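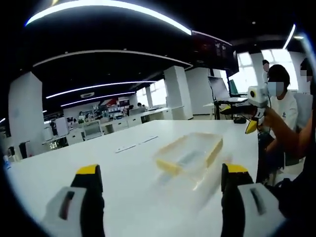
A transparent plastic box with pale yellow edges on a white table.

Food storage container

A food storage container is a reusable vessel with a lid, used to keep raw or cooked food in a cupboard, refrigerator or freezer. The term normally excludes single-use packaging, although tubs sold with food in them are often washed and kept for the same purpose. Containers are made from plastic, glass, ceramic, stainless steel or enamelled metal.

Materials

Most household plastic containers are moulded from polypropylene, which is light, slightly cloudy and tolerant of hot food. Clearer boxes may be made from styrene-based plastics or from copolyesters. Polycarbonate was once common in clear kitchenware but has lost ground because of concern over bisphenol A.

Glass does not take up stains or smells and can be scrubbed without lasting harm. Borosilicate glass copes with changes of temperature better than soda-lime glass, though neither should be moved straight from a freezer to a hot oven. The lids of glass containers are usually plastic and have a lower heat limit than the base.

Closures

The simplest closure is a press-on lid, held by the stretch of its own rim. Screw lids are used on round jars. Latched lids have hinged tabs that hook under a lip on the base and pull the lid down on to a gasket, commonly of silicone rubber. A rectangular lid with a tab on each side spreads the load more evenly than one with tabs on two sides only — a point of some weight in large, shallow boxes, where the long edges tend to bow.

Gaskets may be fixed or removable. A removable gasket is easier to clean, but must be seated fully in its groove before the lid is closed.
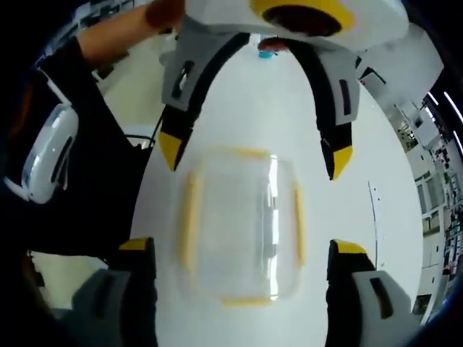 Shape and stacking

Rectangular containers fill a shelf with less waste than round ones. Tapered walls allow empty bases to nest, at the cost of some volume. In the survey Shelf and Larder, Mireille Sleiman and Darius Căpraru divide household containers into nesting and stacking types and treat the latched box as mainly a stacking type.

Care and wear

Oily sauces containing tomato or turmeric stain many plastics. Scratches hold residue, and a badly scored base is generally replaced. Latch hinges are a common point of failure, as repeated bending whitens and then splits the plastic. Boxes stored with the lid closed may keep a stale smell.

See also

Bread bin
Lunch box
Preserving jar
Vacuum flask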